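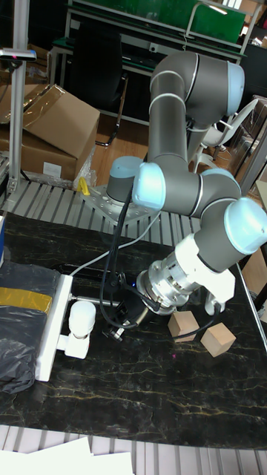 Bakholm Service Desk, Office Systems

Contact import into Clesska stops part way through

Status: Resolved, one follow-up open
Priority: Normal
Raised by: Efua Kwofie
Assigned to: Reynaldo Mangubat
Also on this ticket: Mariama Amoah, Theophilus Ankrah, Cor De Graaf

Problem as reported

We are moving the customer address list out of Trustolby and into Clesska before the February mailing. I exported the full list from Trustolby as a CSV file and imported it into Clesska from the Contacts page. The progress bar went to the end and I got the green tick, but the list only has 1,157 contacts in it. The export has 1,754. There was no error on screen and no email afterwards.

I deleted everything and tried again with the same result. I also tried it in a different browser. Same number both times.

The phone numbers look wrong as well. A lot of them have lost the zero at the front. I don't know if that is the same fault or a different one.

Efua

First reply

Hello Efua, thanks for the detail. Please don't run the import again for now. Each run writes to the history on every contact and it makes the log harder to read.

Could you let me know:

Whether you opened the file in a spreadsheet between exporting it and importing it.
Which option you picked for "Text format" on the Trustolby export page.
Whether the contacts that did arrive are the first ones in the file or are spread through it.

Reynaldo

Reply from Efua

Yes, I opened it in a spreadsheet. I took out the column for old account codes and saved it. It asked whether to keep the CSV format and I said yes.

Text format was left on whatever it was already on. I have looked again and it says "Windows (older)".

They are the first ones in the file. The last contact in Clesska is a garden centre and the next line in the file is a café. Nothing after the garden centre came across.

Log

09:40. Got the original export and the edited copy from Efua. Both have the same number of contacts, so nothing was lost when the account code column came out.

09:55. Set up a blank test list in Clesska and imported the original export, not the edited copy. Stopped at the same contact. The spreadsheet is not the cause of the missing contacts.

10:10. Opened the original in a text editor at the café line. The notes field for that contact has an opening double quotation mark and no closing one. It reads: deliveries to "back door only. Clesska takes everything after the mark as part of one very long note, all the way to the end of the file. The note is then over the allowed length, so the contact is thrown away and the import finishes. As far as the importer is concerned it reached the end of the file normally, hence the green tick.

10:25. Trustolby should double up any quotation marks inside a field when it exports. It does this if Text format is set to UTF-8. On "Windows (older)" it leaves them as typed. Confirmed with two small exports of the same contact.

10:30. Made a test file of 20 contacts, including the café, one with an accent in the name and one with a line break in the address. Exported as UTF-8. All of them imported into the test list and the accent came through properly. On the older setting the accent had been turned into a question mark, which Efua hadn't mentioned but would have shown up on the envelopes.

11:05. Phone numbers. The original export has the leading zeros and the edited copy does not. The spreadsheet treated the column as numbers and dropped them on saving. 627 contacts affected. The rest have a space or a plus sign in the number and were left alone.

11:15. So there are two separate faults. The missing contacts come from the Trustolby export setting. The missing zeros come from opening the file in a spreadsheet.

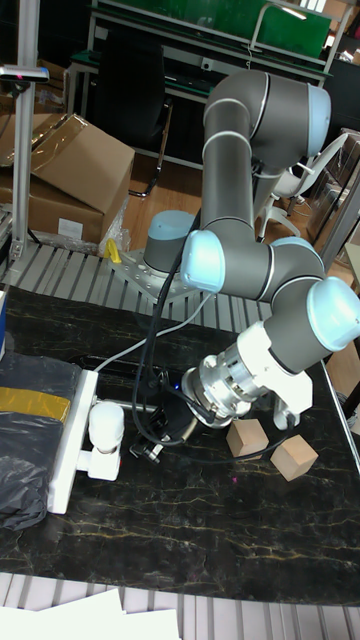
Steps to fix

1. In Clesska, go to Contacts, then Import history, and choose Undo on each import in turn, newest first. Do not delete contacts by hand. Deleted contacts stay in the recycle area and Clesska will treat the new ones as duplicates.

2. In Trustolby, go to Reports, then Export, and set Text format to UTF-8. The setting is saved per user, so anyone else who exports needs to change it on their own login.

3. On the same page, untick "Account code (old)" in the column list. The column can be left out here and there is no need to open the file afterwards.

4. Import the file into Clesska straight from the downloads folder. On the second screen set Phone to Text. It defaults to Automatic.

5. Compare the total on the Contacts page with the total at the bottom of the Trustolby export page.

6. Check the café, the garden centre and any contact with an accent in the name.

Update from Mariama Amoah

I tried the steps on my login while Efua was at lunch. Undo worked on the newer import but was greyed out on the first one. The message says "Linked records exist". What does it mean by linked?

Reply from Reynaldo

Someone has put contacts from that import into a mailing group. Undo is blocked until they are taken out. The group is called Spring A to K and was made by Theophilus. Theophilus, is it safe to empty it?

Reply from Theophilus Ankrah

Yes, go ahead. I was only getting a start on the sorting. I can make it again once the full list is in. Please keep the group itself, as the letter template points to it.

Update

14:20. Group emptied, group kept. Undo completed on the first import. Contacts page shows zero.

14:35. Mariama ran the export and import using the steps. Total is 1,754 in both systems. Phone numbers checked on a sample and the zeros are present.

14:50. Efua checked the café and the names with accents. All correct. Theophilus has started refilling the mailing group.

Follow-up

Cor De Graaf to ask Clesska support whether the importer can show a warning when a contact is skipped for length. There is a skipped contacts report, but it sits under Admin, and ordinary logins can't open it. Cor has also asked for the Trustolby default to be changed to UTF-8 for new users. Existing users will keep their own setting.

Efua, please delete both of the old CSV files from the shared drive. The edited copy is the one ending in "final2".

Reply from Efua

Both deleted. There was a "final" as well, so I have deleted that too.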